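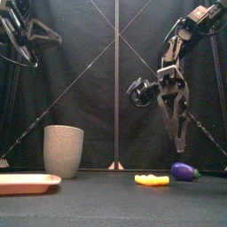
Kitchen > About > Our Story

Filed under: Who We Are, Home Cooking

Hi, and come on in! I'm Faisal Awan, and I run Clunlow, a small cooking school for people who'd like to feed themselves and their friends a bit better than they do now. I teach most of the classes, I answer the emails (slowly on weekends, sorry), and I write everything you'll read on this site, so if a recipe doesn't work you know exactly who to yell at.

I didn't train as a chef. I worked in a shipping office for years and cooked dinner at night like everybody else, mostly the same five dishes over and over. Then my neighbors started asking me for my lentil recipe, and I found out I couldn't write it down. I'd get as far as "fry the onions until they look right" and get stuck. What does right look like? How long is that? I spent a whole March making that one pot of lentils again and again with a notebook next to the stove, and by the end of it I had a recipe my neighbor's teenage son could follow. That notebook is more or less how Clunlow started.

The first classes were in my own kitchen, with 4 people squeezed around a counter made for one. We made flatbread, set off the smoke alarm twice, and ate standing up. I loved it! Two of that group still come to the Thursday supper class, and one of them makes a better flatbread than I do these days (she knows it, too).

We have our own place now, on the ground floor of the old Janjua building. It was a fabric store for a long time and you can still find pins between the floorboards. The kitchen has proper ovens, a long sink that I fought hard for, and enough room that you can open a fridge without asking three people to move.
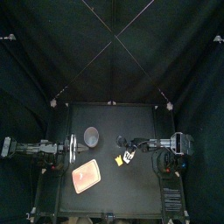
What do we cook? Everyday food, mainly. Soups, rice dishes, roast vegetables, a good chicken curry, simple cakes, the kind of cookies you can mix in one bowl. I do a dessert night every so often for the people who only want dessert – and there are a lot of you. We also do a class on just eggs. People laugh at that one until they taste a properly slow scramble on toast, and then they go very quiet.

Classes are small and run for two hours, with a break in the middle for tea. Everyone cooks their own dish from start to finish. I've been to classes where you stand at the back watching somebody else stir, and I always went home hungry and a little annoyed. At Clunlow you'll chop, you'll burn something at some point, and you'll take the leftovers home. Bring a container with a lid that fits!

You don't need to know anything before you come. I get emails from people saying they're "really bad, like really bad" at cooking and asking if that's okay. Yes, please come. The beginners' course is called Jendska, after the village where my grandmother-in-law learned to bake, and it goes slowly on purpose. We spend the first evening on knives, onions and salt. By the last one you'll cook a full dinner for a guest of your choice, and I'll mostly be leaning on the counter drinking tea.

If you already cook a fair bit, have a look at Drokau, our supper club. It meets once a week for 52 weeks of the year, holidays included, and somebody different picks the menu each time. Some weeks it's a big braise. One week it was grilled cheese, five kinds, and I have no regrets.

A few practical bits. We can work around most allergies if you tell me when you book, but there are always nuts and flour in the building, so please write to me first if yours is serious. Aprons are here and they're clean. Parking is behind the building, next to the bakery, and the bakery closes early, so don't count on picking up bread on your way out. Gift cards never run out of date, and if you have to miss a class I'll move you to another one as long as I hear from you the day before.

If you've made something of mine at home, send me a note and tell me how it went. I read every one, and a good few of the recipes have been fixed because somebody wrote in to say the oven time was way off. Come by and say hello, too. The kettle's usually on.

Faisal

Recent from the kitchen
- Slow scrambled eggs on toast
- The lentils that started it all
- One-bowl oat cookies
- What to do with half a cabbage
- Drokau menu notes: grilled cheese week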